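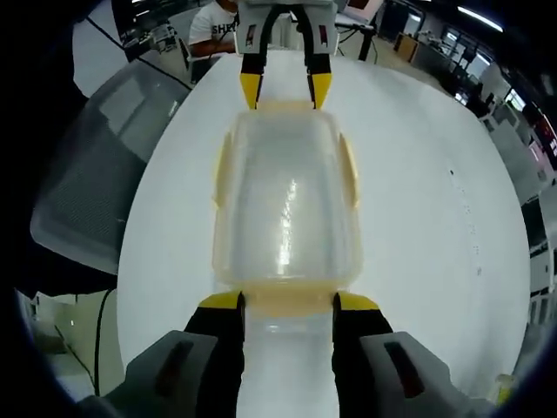 *One gripper holding a translucent, yellowish plastic container by its lower edge, a second coming in at the lid. White table, a bright streak down the container wall.*

# Stop tuning the planner, write down what "held" means

Fragments first, argument later. I have an hour.

Most of the trouble in two-gripper manipulation code lives in one boolean. Usually called something like `is_grasped`. Sometimes `holding`. In the stack we run at Grinlow it was called `grip_ok` for years and was set in one place and read in dozens. Everybody trusted it. The planner trusted it, the recovery logic trusted it, the logging trusted it. And it meant: fingers stopped closing before they reached zero width. Nothing else!

My opinion, stated flat: a planner that reads a boolean for contact is broken, and making the planner smarter will not fix it. The money and the attention in this field go to the planner anyway. I think this is a mistake and I think the people making it mostly know.

## The container problem

Take a clip-lid food container. Clear or nearly clear plastic, clips on the sides, a rim. Any kitchen has a stack of them. Now pinch it down by the base, stand it upright, and bring a second gripper in over the top of the lid.

What does the software need to know at that moment?

It needs to know where the lid is. Fine, perception. But the wall is see-through and there is a bright streak of light down the middle of it, and depth on a surface like that is anyone's guess. A depth sensor gives you the table behind, or a hole, or a spray of points floating in between. So the pose estimate is bad. Everyone agrees on this part, there are papers and papers on it, I won't add to the pile.

It also needs to know what the first gripper is doing. And here people go quiet, since the first gripper "has it". `grip_ok == true`. Move on.

But has it how? Two fingers near the base of a tall-ish part make a hinge. Push on the top edge and the whole thing wants to rotate about the line between the fingertips. The first gripper can be squeezing perfectly well, no slip, nice force reading, and the lid will still swing away the moment the second one touches it. Grasp is fine. Grasp is also useless for this. The boolean can't tell you which.

## What a contact should carry

I want a record, not a flag. Small one. Ours now has:

- which surface patch we beleive we are touching, and how sure
- the axis the part can still rotate about
- the push it will take before it moves, per direction, even if badly estimated
- when any of this was last checked

The last one matters more than I expected. A contact estimate goes stale. Ours had no timestamp at all, so a grasp confirmed before a long transfer was treated as equally good at the end of it. We only caught it in March when somebody plotted slip events against time since last check and the line went up and up and up.

With a record like that the planner gets dumber and the behavior gets better. "Approach the lid from above" turns into a question with an answer: will the push I'm about to make go through the free axis? If yes, regrip or push somewhere else. No learned value function needed. It's a cross product.

(Yes, you need the numbers to be half decent. They don't need to be good. A bad estimate with a bad-estimate label on it beats a confident `true`.)

## The Prustmont argument

Prustmont is the planner we use, and I like it. It is fast, the API is sane, it fails loudly. The release notes for the last version are all about search: better sampling, better warm starts, planning time down again.

Planning time was never the thing hurting us. We logged 2000 two-gripper attempts on clip-lid containers over the spring. I went through the failures myself and sorted them by the first thing that went wrong, which is tedious and which I recommend to anybody with a theory. The planner not finding a path in time: 9. That's it. Nine attempts out of the lot. The big piles were the part rotating in the first grasp, and the lid pose being off with no warning. Both of these are the planner being told something untrue and acting on it correctly.

So when I hear "we need a stronger planner for bimanual" I want to see the sorted failures. Usually there aren't any. There is a success rate and a video.

And the success rate hides the thing, because retries. If the recovery logic is decent, a rotated part gets put down and picked up again and the attempt counts as good. Slow, but good. Our number looked healthy the whole time. Turn retries off for a week. You won't enjoy it but you will learn what your stack does.

## "Just learn it end to end"

The other reply. Skip the contact record, skip the planner, show the model enough people doing the job and it will work out for itself that a part held at the base swings.

I half agree, which annoys both sides at work. People are very good at this. Hand a person two grippers and a container and they adjust without thinking, they brace, they come down straight over the pinch line. There is knowledge in those motions I could not write down. A policy trained on it picks up some of it, I've seen it happen and it's lovely when it does.

What it doesn't pick up is a way to say it isn't sure. When ours goes wrong, the commands are as smooth as when it goes right. Nothing to log. Nothing to gate on. You end up bolting a checker on the outside, and the checker needs to know what's being touched and which way it can still turn, and there you are, writing the contact record anyway. Only later and in a worse mood.

We do it like this now: policy proposes, contact record vetoes. The veto is 2 rules. One, don't push through the free axis if the push is above what the grasp takes. Two, don't act on a contact older than the limit, go and check it. It vetoes more than it should. Fine. I can read every veto in plain text the next morning and argue with it.

## Transparent stuff is where you find out

A case for bad objects. Test suites love matte wooden blocks and printed mugs. I get it, you want to isolate the variable. But with a matte block, vision is good enough to paper over whatever the contact code isn't doing. The part rotates a bit, the camera sees it, the pose updates, everybody's happy and nobody finds the boolean.

Pale see-through plastic takes the crutch away. Vision can't rescue you so the rest of the stack has to stand up on its own. White table under it, even better, hardly any contrast to work with. Our Dursun test set was all opaque parts until this year. We swapped in clear containers and the failure list rearranged itself in a day, the stuff we'd been ranking as rare went right to the top.

I'd go further and say if your bimanual benchmark has no clear plastic in it then I don't know what the score tells me. Probably something about your camera.

## Tooling, quickly

Nobody gets promoted for the viewer. But the single most useful thing we built was a panel in Sumstead (our log viewer, in-house, ugly) that draws the free axis as a line through the fingertips, colored by age. Green fresh, going to red. Took an afternoon and a bit. Before that, I would watch a failed run over and over and see a lid "jump". After, I saw a red line with a push going straight across it. Same run, same data!

If you take one thing to your own code and you don't want to rewrite any types, do the panel. Draw what the software believes about contact, next to what the camera saw. Don't draw the plan, you already draw the plan.

## Things I can't answer

How to estimate the free axis when the fingers land on a rim. A thick band near the base should help, more material to press on, but it also means contact in a strip and not a point and our model is a point. We fudge it. The fudge is wrong for wide fingertips, I know it is.

What to do with clips. A clip that's half open changes what the lid will take and we have no field for that. Might just be a third rule. Hope not.

And whether the record should be shared between the 2 grippers or each keeps its own. Started with each its own, they disagreed constantly, merged them, now one bad reading poisons both. Leaning back toward seperate with a disagreement flag. Ask me again after the next round of logs.

Anyway. Grep your code for the boolean. Look at the one line that sets it. Then look at how many places read it.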